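Wovosach to Open Fourth Furniture Refinishing Shop in Catum

CATUM, 02/02/2025 - Wovosach, a family-run company that repairs and refinishes wood furniture, will open a new shop in Catum next month. It will be the company's fourth location and the first to offer same-week service on tables and desks.

The Catum shop takes over the former Endier hardware store on the main street. The building has been closed since November. Wovosach has kept the original front counter and the loading door at the back, and has added a spray room, a drying room and a small front office where customers can look at finish samples.

The shop will employ five people at opening. All of them have finished the company's in-house training in stripping, staining and veneer repair.

"Most of what comes in to us is the kitchen table," said Abdel Hamid, owner of Wovosach. "People eat on it, the kids do homework on it, and after some years the top is worn out and the legs are fine. We fix the top and they take it home again."

Customers can bring furniture to the shop during business hours or ask for pickup. Pickup is free inside Catum town limits. Estimates are given in person or from photos sent by email. Wovosach asks that photos be taken in daylight if possible, with the whole top showing in at least one of them.

Wood grain tabletops
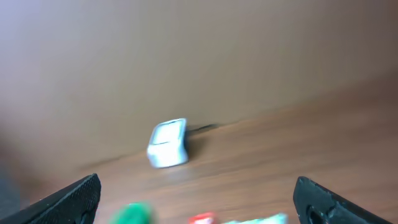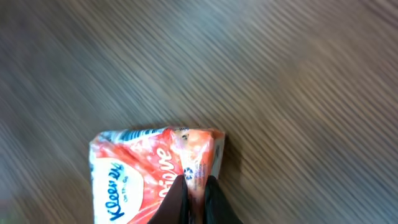

Services at the new shop include full refinishing, spot repair of scratches and water rings, loose joint repair, and replacement of missing hardware. Chair caning will still be done at the company's main shop, and pieces left in Catum for caning will be sent there at no added charge. The shop does not take upholstery work or outdoor furniture.

Same-week service covers tabletops and desktops with no structural damage. Pieces with broken legs, split boards or lifted veneer take more than four weeks, depending on the wood and on how many parts need to be made.

Wovosach will also sell a short list of care products at the front office, including its own paste wax and felt pads for chair legs. A printed care sheet goes home with every finished piece.

Appointments for estimates can be booked now through any Wovosach shop. Walk-in customers will be accepted from opening day.

About Wovosach

Wovosach repairs and refinishes household and office furniture. The company does work for homeowners, schools and small businesses in Catum and the surrounding towns.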